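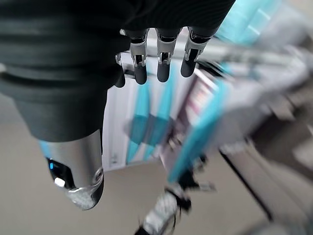

Sulastri Wibisono
Product Manager, Structure Software, Lomell
Updated April 12, 2022

Sellon 2 Ligand Library Manager

Sellon keeps a lab's small molecules and the protein structures they were solved with in one searchable place. It reads coordinate files from your own refinement runs and from public downloads, pulls out the bound ligands, and stores each one once with a link back to every structure it occurs in.

Version 2 replaces the old flat file index with a proper database. Libraries built in version 1 are converted the first time you open them. The original files are left where they are.

What it reads
Coordinates: PDB and mmCIF, plain or gzipped
Small molecules: SDF, MOL, MOL2, SMILES, InChI
Restraints: CIF dictionaries
Spreadsheets: CSV with a SMILES column and at least one identifier column

Bond orders are taken from the dictionary if there is one. If there isn't, Sellon guesses them from geometry and marks the entry as unchecked. Unchecked entries are shown in gray in the list and are left out of exports unless you tick the box to include them.

Searching
You can draw a structure, paste a SMILES string, or start from an entry already in the library and look for others like it. Exact, substructure and similarity searches all use the same window. Similarity is set with a slider from 0 to 100 and starts at 90. Lower settings are slower on a large library and tend to bring back a lot of sugars and buffer molecules, so there is an exclusion list you can edit. Glycerol, sulfate and the common PEG fragments are on it already.

Stereochemistry is matched by default. Turn it off if your registration system stores racemates without a flag.

Results can be grouped by ligand or by protein. Grouping by protein uses the chain sequence, so two files of the same construct with different names end up together. 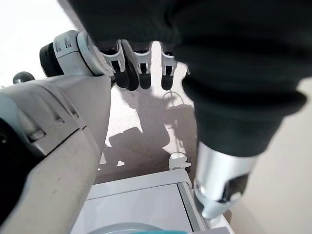 The same grouping carries through to the report. Each protein gets its own section, with the ligands listed by occupancy and the resolution of the data set next to each. If a ligand was modeled in two conformations, both are listed and the occupancies are shown separately. Covalent ligands are reported with the residue they are attached to and the linking atom names.

Modified residues are a separate type in version 2. Selenomethionine, phosphoserine and the like no longer turn up in ligand searches unless you ask for them.

Working with other Lomell products
Drilside: double-click any result to open it in the Drilside viewer, centered on the ligand. Maps load too if they are in the same folder as the coordinates.
Gunawan: restraint dictionaries made in Gunawan can be sent straight to the library. Atom names are kept as they are. Sellon will warn you if a three-letter code is already taken.

Neither one is required. Results can be opened in any viewer that accepts a file path on the command line.

Editions
Single User: one workstation, local library only, up to 200 projects.
Group: shared library on a server you provide, 7 named users, no project limit.
Site: unlimited named users in one building or campus network.

All editions have the same search functions. The Group and Site editions add an audit log and read-only accounts.

System requirements
64-bit Windows or Linux, or macOS on Intel machines. Apple silicon works through Rosetta and a native build is planned. The server component runs on Linux only. Libraries should be kept on a local disk or a fast network share. Synced cloud folders are not supported and can damage the index.
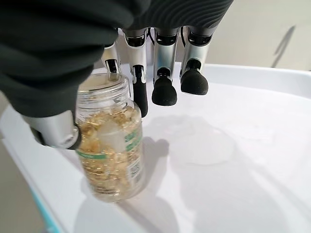 Golden softgel capsules in a clear plastic jar.

Known issues
Deuterated compounds match their hydrogen forms in exact searches.
Metal clusters are drawn without bonds in the 2D view. The 3D view is correct.
CSV files saved with semicolons have to be imported through the Advanced tab.
On Linux, the drawing window can open behind the main window if two monitors are in use. This was reported in February and will be fixed in the next maintenance release.

Ordering
Licenses are annual and include updates and email support. Academic groups should order from an institutional address so that the right price list is applied. Version 1 customers with a current license can download version 2 from their account page with the same key.

An evaluation copy is available on request. It is the full Single User edition with exports turned off.

Related products: Gunawan Restraint Builder, Drilside Viewer, Sellon Server Tools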